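茶水间隔壁那一间：小卫生间终于有了自己的刷子

本期《楼内杂事》原本打算写信箱钥匙，写了一半，发现大家在走廊里谈的根本是另一件事，于是信箱钥匙顺延到下期。已经等了两期的读者，请再等一期，信反正也不会跑。

先交代背景。Siltovthorpe 楼一层有两间卫生间，大的那间靠前门，宽敞，有窗，有人隔三差五摆一盆绿萝。小的那间在茶水间隔壁，推门进去转个身就得出来。多年以来，两间共用一把马桶刷。这把刷子的行踪，比楼里任何一位住户都难掌握。需要它的时候，它在另一间；走到另一间，里面有人；等人出来，它又被谁顺手拿回去了。十一月的住户会上有人提议给它装个铃铛，居然得到两票赞成，写进了会议纪要。

后来公用金里还剩3,047元，会上经过漫长的讨论，决定留2,000元给楼梯灯，其余的用来“改善卫生条件”。这六个字听上去很有气魄，有人主张换马桶，有人主张换地砖，还有人拿来一份 Narnier 的卫浴目录，折了角的那页上是一款会自己掀盖的坐便器，一看价钱，又默默把角抚平了。最后落到实处的，是一把刷子，外加一个放刷子的筒。

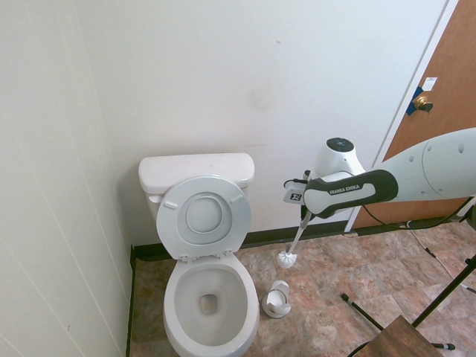

至于换地砖的提议，我个人是反对的。那种赤陶、米黄、锈红混在一起的大方砖，放在今天的样板间里大概要被人皱眉头，可它有一项无可替代的美德：什么都看不出来。掉一撮咖啡粉，看不出来；踩进半个泥脚印，也要蹲下来才分得清哪是泥哪是花纹。换成时下流行的浅灰哑光砖，我们每个人的懒惰都会暴露在光天化日之下，恐怕会伤和气。深棕色的踢脚线同理，请大家对它也客气一点。

墙就没有这么体贴了。米白色的墙，马桶右上方那一块淡淡的灰印子，关于它的来历已经有好几个版本。有说是靠过拖把的，有说是某人扶墙系鞋带时留下的，还有一位坚持说搬进来那天它就在。本刊不作判断，只提醒一句：用湿布擦之前，先在角落里试一小块。上次有人热心擦了楼梯拐角的一处手印，手印没了，换来一块比手印大五倍的白斑，至今仍是二楼的地标。

再说新刷子。白色，长柄，样式朴素，没有任何智能功能，不连手机，也不会播放音乐。配的筒也是白的塑料筒，顶盖上开了三道窄窄的小缝。采购的时候，我们在 Mangundap 杂货铺的货架前站了相当久，因为同一层还摆着硅胶头的、带夹子的、做成仙人掌形状的。仙人掌那款呼声很高，可惜刺的部分看上去比马桶还难清洁，只好作罢。

关于刷子放在哪里，会上也出现了分歧，参加过的人应该记忆犹新。一派主张放在马桶左边，理由是“一直都放左边”；另一派指出左边紧挨着墙，弯腰时脑门容易和墙打招呼。双方各举了若干亲身经历，其中几段其实不必当众讲。表决之后定在靠门的右边。左派人士保留意见，并要求记录在案，现已记录。

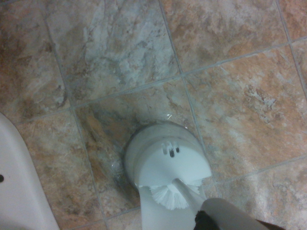 小卫生间的新刷子与刷筒，旁边是一团透明塑料膜。

借这个机会，把使用上的几件小事说一说，省得再贴纸条。茶水间冰箱门上的纸条已经有三层了，最底下那层据考证是在讨论一盒酸奶，酸奶和当事人都早已不在本楼。

刷完之后，请不要马上把刷子插回筒里。把刷头搁在马桶沿上，用座圈轻轻压住柄，让它滴一会儿，你可以趁这个工夫洗手，照照镜子，想想人生。滴得差不多了再放回去。直接插回去的后果，旧筒已经用它的一生向我们演示过了，倒筒底那天在场的人，午饭都吃得很少。

筒本身每周要冲一次，定在星期五，和倒茶叶渣同一天，轮到谁倒茶渣就轮到谁冲筒。有人觉得这样搭配不雅，欢迎来信提出更雅的搭配。清洁剂放在茶水间水槽下面，绿瓶盖的那瓶。蓝瓶盖的是洗碗用的，这件事希望不必再强调第二遍，虽然这已经是第二遍了。洁厕的和漂白的不要混着倒，那个味道不是“特别干净”的味道，是要开门跑出去的味道。

塑料膜、包装袋一类的东西，请丢茶水间的大桶，别往小卫生间的角落里塞。地方就那么大，再添一样，人就得侧着身子进去了。

马桶盖是另一个老话题。盖着还是掀着，楼里至今没有共识，本刊也无意在有生之年推动共识。只请求一点：放下来的时候用手扶着。那一声巨响，隔壁茶水间正端着热水的人听得格外清楚，上个月因此牺牲了一只印着 Alex 字样的马克杯。杯子是谁的没有人来认领，碎片已经扫掉，杯把还在窗台上，想留作纪念的请自取。

门的方面，黄铜把手里侧那截蓝胶带请先不要撕，把手上方的小白标签也一样，等楼里统一检查门锁的时候再说。手痒的朋友可以去撕冰箱门上的第二层纸条。

旧刷子归大卫生间独有了，算是结束了漂泊的生涯。它的柄有点歪，但还能用，请不要因为隔壁来了新的就把它带过去“换一换”。万一两把真的弄混了，分辨的办法很简单：歪的是大间的，直的是小间的。如果两把都歪了，请写信给本刊，我们再开一次会。

下期预告：信箱钥匙，以及楼梯灯那2,000元到底能买几盏灯。来稿请投茶水间门口的纸盒，写清楚楼层，字迹尽量让人认得。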